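House rules, version whatever

Right, quick one as I've got a run going and can't really leave it. Been meaning to write up our bench rules since September and keep not doing it. Two people asked this week so here goes.

Background for anyone new – we do tabletop pick and place at Navier. Small stuff into bins, bins onto shelves, small stuff back out again. Dull to watch. Last project (Orby) we collected 3,000 episodes and I ended up binning 1,000 of them. A third! Nothing wrong with the arm. All of it was sloppy habits, mostly mine.

So. Rules.

Speed. Slow for the first go of any new layout, no matter who set it up. I don't care if it's the same layout as yesterday. Somebody will have nudged the table.

Hands. Out of reach before you press go, and they stay out. If something rolls, let it roll. Stop the arm, then reach. I have a bruised knuckle that says I learned this the slow way.

Stop button. On the side you're standing. Sounds daft to write down but ours lived behind the monitor for a month.

Cables. Slack enough for the full range, not so slack it catches a joint. Check with the arm at its furthest stretch, not parked.

Bins. This is the one people argue about. Fingers go in over the rim from above, never through the side of it, and we leave 60 mm clear above the tallest thing before any sideways move. Hämmerli's old checklist had a smaller gap and I used it for ages. Fine with soft things. Not fine with a thin plastic wall, you just shove the whole bin along and then every pose after that is wrong.

Props. Mix them up. Food shapes, blocks, something round, something that lies at a silly angle. Don't line them up neatly, you only end up teaching it neat.

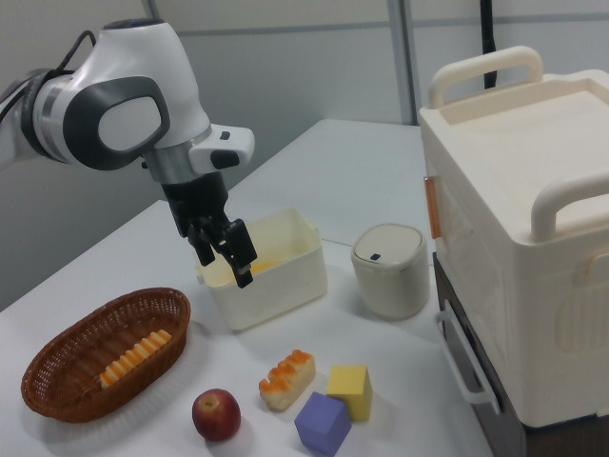 Labelling next, becuase it's where most of the 1,000 went. Write the note straight after the episode. Failed grasp, write failed grasp. Not "ok-ish". We had 2 people using "partial" to mean different things for weeks and there's no fixing that afterwards, you just chuck it.

Same goes for resets. If you touched anything mid run it's not a clean run, tag it and move on. No heroics.

I did try getting all this into Starard so it'd pop up as a tick list before each session. Works, sort of. People tick everything in one go without reading. Paper taped to the bench gets read more, so paper it is for now.

Still undecided on lighting. I keep the blinds down and the overheads on, others want it varied on purpose. Both fair. If you've got a rule that's held up stick it in the comments, I'll add it to teh sheet.

Run's finished, need to go and do the notes.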